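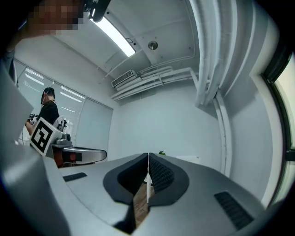 When does the water shutoff on Tadberg start? First week of August, 9 in the morning, and it runs until Wallo signs off on the new valves.

Tenants' meeting, Tadberg building, ground floor room
Started 7:05 pm, late, door was locked

Last minutes
Read and passed. One fix – the laundry room closes at 10, not 11.

Water pipes
Wallo sent the revised schedule. Floors one to three first, then the rest. Shutoff is per riser, so your neighbor across the hall may have water when you don't. Notices go under doors 72 hours ahead. Several people said the last notices came the same morning. Wallo to be told again, in writing this time.
Question about brown water after they turn it back on. Run the cold tap in the tub first, not the kitchen (clogs the faucet screen). Put this on the notice.
Unit 27 still has the open ceiling in the bathroom. Patch was promised in June. Landlord's office says its on the list. Agreed to ask for a date.

Heating bills
Meltar reads the meters now. Bills look different, same rates according to their letter. People on the north side think theirs went up. Bring old bills next time so we can put them side by side. No vote.

Bike room
51 bikes on the sign-up sheet, not enough hooks. Long discussion. Tag everything in September, anything untagged after a month goes to storage, not the trash. Passed, 2 against. One of those wanted it noted that a month is too short for people who are away. Noted.
Strollers – no decision, out of time.

Front door
Lock sticks in the heat. Tran Locksmiths gave a price for adjusting it and a higher one for replacing the whole thing. Go with adjusting. If it sticks again by winter we talk about replacing.
Please stop proping the door with the fire extinguisher.

Courtyard
Back faucet stays off during pipe work. Anyone with tomatoes, bring a can down from upstairs. Grill hours the same as last year, ends 9 pm.

Other
Somebody's key ring is still at the mailboxes, three keys and a blue tag.
Basement light on the left side out again. Reported.

To do
Letter to Wallo re notices
Ask office for a date on 27 ceiling
Order bike tags
Call Tran
New sheet for strollers, hang by the elevator

Next meeting in September, same room, 7 pm. Get the door key beforehand.
Closed 8:40 pm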